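Wustdale Comedy Board > Live and Recorded > Specials

Thread: The Katness special, anyone finished it?

ferret_in_a_cagoule
Apr 4, 2018
Right, I got through it last night and I need to talk to someone, because my other half went to bed at the bit with the swan. I've seen Katness live 3 times, once in the upstairs room at the Somanel when there were maybe more coats than people in there, and I'd have called her the best club comic in the country. And the special is... fine? It's an hour and 20 minutes and I laughed properly for the first half, then it turned into her telling us what her dad was like. I know everyone has to have a sad bit now. Did it work for you lot?

plumduff
The sad bit IS the show! Everything before it is planting. The swan, the caravan, the thing about never being allowed to order a starter, it all comes back round. I watched it twice and the second time I was in bits from the caravan onwards.

oldgitfrontrow
Twice! I nearly didn't manage once. I go to comedy for jokes. If you took out the pauses where she looks at the floor you'd have a tight 10 minutes.

plumduff
You say this about every special, you said it about the Quách one and that was wall to wall jokes.

oldgitfrontrow
Quách did a song. Songs count as pauses.

ferret_in_a_cagoule
I'm somewhere between the two of you. When she did the caravan live in December it was faster and nastier and she got it done before you could see where it was heading. On the recording she leaves so much room round it. I wondered if it was the edit, they keep going to people in the audience nodding. I don't want to see a man nodding, I want to see her face.

tinopeners
Oh the nodding man!! He's in it about five times. He's got a lanyard on. I reckon he works for the venue.

Also can I stick up for the swan? I thought that was the best thing in it, and it's a completely daft story about a swan in a petrol station. No lesson in it anywhere. My sister and I have been hissing at each other across the car all week.

gladys_mk2
I was at the recording, so I can clear up a bit of this. They taped two shows the same night and ours was the early one, and she fluffed the swan and had to start it again, which got a bigger laugh than the story did. None of that's in there, so I'm guessing they went with the late show for most of it. Her jacket is done up in some shots and undone in others if you look. It was boiling in there and they'd told us not to fan ourselves with the leaflets.

The dad section was dead quiet in the room, in a good way. I don't think that comes over on telly. You can hear a pin drop at home any time you like.

oldgitfrontrow
80 quid for a pair of tickets and you weren't allowed to fan yourself.

gladys_mk2
It was free, you applied for it! You're thinking of the arena tour.

oldgitfrontrow
Then I withdraw the remark but not the feeling behind it.

tinopeners
I watched it in the kitchen in the end, on my phone, in three goes. Probably not how she meant it to be seen. Had to keep pausing it for the kettle.

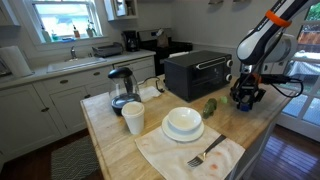

kettle, toaster oven and my takeaway cup on the island

plumduff
That's a lovely bit of worktop. But no, you can't watch it in three goes, you lose the callbacks! Start again from the caravan at least.

tinopeners
I'll give it another try at the weekend with the big telly, if I can get hold of the remote. I did miss what happened with the starter. Does she get to order one or not?

plumduff
Not telling you. Watch it.

oldgitfrontrow
She orders soup.

plumduff
OH COME ON

ferret_in_a_cagoule
Mods, can we have a spoiler tag on that please. And on the swan, while you're at it, I gave a bit of that away myself.

Has anyone heard if she's doing the Somanel again before the autumn? I'd like to see what she does next with no cameras in. Same material or new, I'm not fussed, I'd just like it at the old speed.

gladys_mk2
She said from the stage she was going to write a new one over the summer and try bits out in small rooms. Wustdale got a mention but so did about everywhere else with a bar. Get on the mailing list, the last lot went in a morning.

oldgitfrontrow
If there's a song I'm leaving.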